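Vallgate, 2020-04-26

The Abernathy building used to store carpets, and the goods lift still has the old firm's notice about rolls over 12 feet. Traltura took the upper floor in December. It rents out robot arms by the month to small firms that want to try one before they buy, and it keeps a few booths set up so that customers can come and see what they would be getting.

I went up on the demonstration day, when the doors were open from ten until four. There were 20 places for the morning session and all of them were taken, mostly by people from packing firms and repair shops. A woman beside me ran a stationery warehouse in Clodach and wanted to know if a machine could be trusted with small orders.

The booths are plain affairs. Each has walls on three sides, a rail at the front for the arms and a mat for them to work over. Staff change the wallpaper and the mats now and then, as a setup that works against one background may do badly against another. The two-armed booth was the one most visitors asked about. 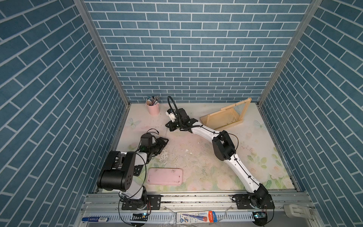
*One of the two-armed booths at Traltura, with a pink pen cup at the back and a tray between the arms.*

Desk jobs are the main business on this bench: picking up, putting down, sorting, tidying. They sound easy and are slow to get right. A pen is thin and it rolls, and a tray has to be approached from the correct side. The staff were open about the failures. They had logged 500 attempts at one tidying job over the winter, and 125 of those had needed a person to step in.

Cleaning came up too. Crumbs and smears build up on a mat, and a gripper made for pens is a poor tool for crumbs. Traltura has a brush fitting on order and hopes to show it later in the year.

The questions ran on for almost 20 minutes past the end of the session. Most were about money. The firm quotes for each job separately and would not give a general figure, which annoyed a few people. The woman from Clodach took a form and asked for a second visit, with a box of her own stock to try.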